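Workbench check, Restham makerspace, back workshop
Filled in by Mohit Pal, May 5, 2020

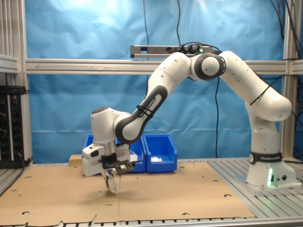

Photo: Mohit Pal / Restham Workshop Notes

Right, this is my walk-round of the long bench and the bits that live on it. I do the same sheet each time and scribble next to anything that isn't a plain yes, so apologies if some of these run on a bit. If you're using the bench after me, the comments are the part worth reading!

BENCH TOP

1. Cardboard sheet lying flat, no curled corners
OK. I went along it with my palm and it sits nicely. I do like cardboard as a work surface — it's quiet, it saves the bench from scratches and small parts don't skate off it the way they do on bare metal. If you cut on it, please use the green mat. A knife goes straight through and you won't notice until you're into whatever is underneath.

2. Cardboard clean and free of oil, glue and swarf
Mostly OK. One dab of glue near the front edge, gone hard, which I picked off with a thumbnail. The sheet has got a few more weeks in it, I'd say. Spare sheets come from Kandpal's when they have big deliveries and they're stacked behind the door.

3. Front edge of bench clear for elbows
OK.

4. Anything left out that should be put away
The little pale block is still at the back edge next to the bins. I think it's cork, though it might be some sort of particleboard, and I keep meaning to ask whose it is. It isn't in the way so I've left it there. If it's yours, write your name on it, please!

STORAGE BINS

5. Bins sound, no cracks in the rims or bases
OK, both of the blue plastic ones. I ran a finger round each rim and gave the bases a push. We had one go at the corner last September and it left a really nasty sharp bit, so I'm fussier about this than I used to be.

6. Bins pushed back and not overhanging
OK. Side by side against the back edge, which is where I like them. Further forward and you catch them with your sleeve.

7. Contents sorted, nothing hanging over the side
Not OK for the left bin. There's a white tangle right up by the rim, mostly cables as far as I could be bothered to dig, and it only wants one of them to get hooked on a cuff and the whole lot comes with it. I've started on it. Coil each one, put a tie round it, lay it flat. I got through 23 ties and then ran out, so Pleltinport are sending a bag of 200. The right bin has hardly anything in it and could happily take half of these.

8. Bins labelled
No. I keep putting this on the sheet and I keep not doing it. Masking tape and a marker will do fine.

CABLES AND POWER

9. Cables strapped where they run along moving parts
OK. I looked at the ties and straps along the arm and gave each a gentle tug with the power off. They want to be snug without pinching. The thin white wire down by the gripper is the one I'd keep an eye on, as it hangs down towards the cardboard and it's easy to snag when you're reaching over for something.

10. Plugs and sockets, no scorching, no loose pins
OK. Four-way block under the bench is fine and it's off the floor now, hurrah. Please don't plug the kettle into it.

11. Status light can be seen from the door
OK. It was glowing green when I took my photo. I like being able to glance in from the corridor and know something is switched on before I walk up to it.

12. Stop button within reach and not buried under coats
OK. It was under a scarf last time. Hooks are by the window!

FIXINGS

13. Base platform firm, no rocking
OK. Leaned on it with both hands, power off, and it didn't budge. The slatted aluminium does collect crumbs and filings in the grooves, so I've brushed it out with the stiff brush. Don't use the airline for this, you just get it all in your face.

14. Tools hung up, small drawers shut
Nearly. Drawer 9 sticks and won't close the last bit. I've rubbed a candle end along the runner and it's better, but it needs a proper look.

FLOOR AND GENERAL

15. Walkway behind the bench clear
OK after I moved a box of Skorkov screws. It says 500 on the side and it weighs as though it does — bend your knees.

16. Bin emptied, broom back on its hook
OK, done both.

Still to do: finish coiling the cables, label both bins, fix that drawer runner. If you do any of these before I get to them, put your initials next to the number and I'll buy you a tea.

Mohit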